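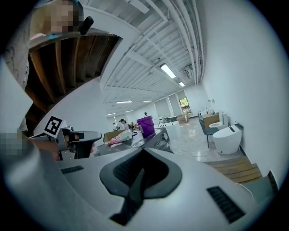

Proseo reordena su nave de trabajo de Zeddale y renueva el alumbrado

La empresa Proseo ha terminado la reordenación de su nave de trabajo de Zeddale, un local alargado que hasta ahora compartían el montaje, la preparación de pedidos y el almacén de consumibles. La actuación se ha ejecutado sin interrumpir la actividad y ha afectado a la distribución del mobiliario, a las luminarias y a los recorridos de material entre la entrada y el fondo de la sala.

El cambio principal es la posición del banco gris, que recorre buena parte del local en sentido longitudinal y pasa a ser el único punto de clasificación. Las cajas de cartón se abren y se vacían sobre él, y el contenido se reparte después en cubos y bolsas según su destino. Con el sistema anterior, cada equipo desembalaba en su propia mesa y el cartón se acumulaba en los pasillos.

La dirección técnica ha optado por recipientes de plástico con tapa para las piezas pequeñas. El cubo morado que se utiliza en el banco se mantiene en vertical y cerrado mientras no haya clasificación en curso. Las bolsas quedan reservadas al material ligero y no pueden permanecer en el banco al cierre del turno. El procedimiento, redactado por la consultora Hatow, ocupa una sola página y está disponible en el tablón de la entrada.

En cuanto a la iluminación, el techo blanco conserva las luminarias fluorescentes rectangulares dispuestas en filas, a las que se han cambiado los tubos y los cebadores. No se han desplazado las cajas de conexión. El proyecto preveía un mínimo de 200 lux en las zonas de paso; las mediciones se tomaron a la altura del banco y a ras de suelo, con las luminarias encendidas y sin aportación de luz exterior. Dos puntos próximos a la pared del fondo quedaron por debajo del valor fijado y se corrigieron con la limpieza de los difusores.

Las tuberías y canalizaciones blancas que discurren en paralelo por el techo siguen a la vista. Se estudió la instalación de un falso techo – la propuesta figuraba en el primer presupuesto – y se descartó por la pérdida de altura libre y por la dificultad de acceso para el mantenimiento. En su lugar se han revisado las abrazaderas y se ha repintado el conjunto. El aparato de aire acondicionado, situado en alto junto a la pared, tampoco cambia de posición; se ha limpiado el filtro y comprobado el desagüe de condensados.

La escalera de madera, con las zancas y los peldaños vistos por debajo, conserva su acabado marrón. El espacio inferior no podrá utilizarse como depósito. La norma interna exige mantener 100 centímetros libres de paso al pie de la escalera, medida que se ha señalizado en el suelo con cinta. Durante los trabajos se retiraron de la nave 11 cajas de embalaje sin identificar, cuyo contenido se ha devuelto al almacén de la calle Phillips para su inventario.

El nuevo reparto de tareas fija la recepción de bultos por la mañana y la clasificación a continuación. El banco debe quedar despejado a las 16.30, hora a la que entra el servicio de limpieza. Los bultos que lleguen más tarde se depositarán en la zona de entrada, con la etiqueta hacia el pasillo, y no se abrirán hasta el día siguiente. El cartón plegado se retira por separado.

Queda pendiente la rotulación de las estanterías auxiliares, que Proseo prevé completar en noviembre. También está sin resolver el tratamiento acústico de la sala: las superficies lisas y la longitud del local producen una reverberación apreciable cuando se arrastran cajas o se cierran tapas. Hatow ha presentado dos alternativas, una con paneles verticales en la pared y otra con bandas de fieltro bajo los recipientes. La segunda, de menor coste, se ensayará primero en el extremo del banco más próximo a la entrada.

Noticias relacionadas

Zeddale amplía el horario de carga y descarga en el polígono
El almacén de la calle Phillips completa su inventario anual
Hatow publica una guía breve sobre etiquetado de bultos
Proseo sustituye las carretillas manuales de la nave auxiliar

Contacto | Aviso legal | © Boletín Industrial de Zeddale. Todos los derechos reservados | Volver arriba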